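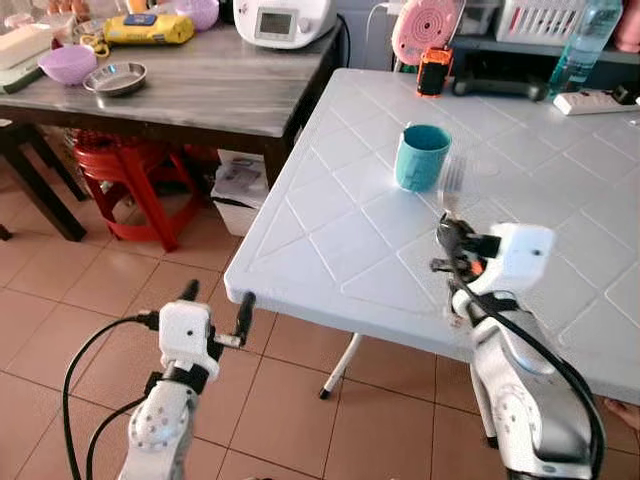 Call for home testers — the Sendum two-arm kit

Hi, and thanks for clicking through. I run the tester program at Kitis, and we're looking for households to live with our Sendum kit for a while and tell us what's good, what's bad, and what made you want to put it back in its crate. I wrote this page myself, so if something's confusing you can blame me and write in.

Quick background if you've never heard of us. Kitis is a small shop in Clilham. Sendum is our first product that isn't meant for a lab: two arms, a gripper on each, a base, a tablet app, and a library of little household jobs it can learn from you. Most of those jobs happen on a tabletop. Cups, forks, bowls, sorting, handing things over, putting them down again without knocking over the neighbor. It sounds so easy when I type it out! Forks are a pain. They're thin, they're shiny, and people own a hundred different shapes of them, which is a big part of why we want to get into your kitchens.

We've done our own hours with it. What we can't do from Clilham is own your table, your dishes, your afternoon light and your cat. So this round goes to real homes, and I'd love for one of them to be yours.

What you'd be doing

You'd have the kit for 5 weeks, starting in August. The first week is mostly setup and getting comfortable, and I'm on a video call with you for as much of it as you want. After that you run three sessions a week, whenever suits you. Mornings, 9 at night, doesn't matter to me. A session is picking a job from the app, laying out your own stuff, showing the arms how you'd like it done, and then letting them have a go. Then you fill in a short form. There's a comments box at the bottom and I read every one of those, so please ramble.

Some of the jobs on the list this round:

Cup and fork on a table, pick up either one, put it down where you asked
Stacking bowls (plastic first, please, we learned that one already)
Clearing a table into a bin or basket
Passing an object from one gripper to the other
Anything you make up yourself — these are my favorite forms to read

You don't need to be technical. If you can pair a phone with a speaker you can run the app. I'd honestly rather have a few people who hate gadgets, they find things the rest of us walk right past.

What you need at home

A sturdy table you don't mind giving over for the session. A folding table is fine as long as the legs lock. Enough floor next to it for the base, which wants a hard, level surface (tile, wood, vinyl, all good, thick carpet no). A regular outlet within reach. Wi-Fi that holds up in that room. You'll also need to be 18 or over, and be in the room whenever the arms are powered on. That last one isn't flexible. If you have small kids or pets, you can still apply, just tell me how you'd keep them out of the way during a session.

You don't need to clean up for us. Please don't, really. A tidy table with one cup on it is the thing we already know how to do. I want the extension cords and the mail and whatever else lives there.

About the recordings

The kit records video and arm movement during sessions, and only during sessions. You can look through everything in the app before it uploads, and delete any session you don't want us to have, no explanation needed. We use the recordings to improve Sendum. The full consent form comes with your invitation and it's written in plain words, so take your time with it and ask me things before you sign.

What you get

We pay $1,000 for the full run, in two parts, half after the second week and half when the kit is back with us. If you have to drop out early we pay for the weeks you did. Shipping both ways is on us. It comes in two crates and they're heavy, so the delivery crew from Sjöberg will bring them inside and take them away again at the end. You also get a discount on the finished kit if you end up wanting one. No pressure at all on that, and it has nothing to do with what you write in your forms.

Things that are still rough

I'd rather you know now. The arms are slow on some jobs, and you'll be standing there thinking you could've done it yourself by now (yep). Clear plastic still confuses it. The cables along the arms can catch on a chair back if you set up too tight, so give it room. The app sometimes forgets your last session and you have to pick it again from the list. We're working on that one and I hope it's fixed before the crates go out, but I'm not promising!

How to apply

Use the form linked at the bottom of this page. It has 7 questions and a spot to add a photo of the table you'd use. Tell me who lives with you, what you'd most like the arms to do, and what kind of forks you have. I'm serious about the forks.

I answer everyone, including the people we can't fit in this time, though it can take me a little while when the inbox gets full. If we pick you, the next step is a half-hour call where we look at the room together and you get to grill me about anything on this page.

If you tested an earlier version with us you're welcome to apply again — just mention it on the form so I can match up your old notes.

Apply to test Sendum
Read the consent form first
Questions about the tester program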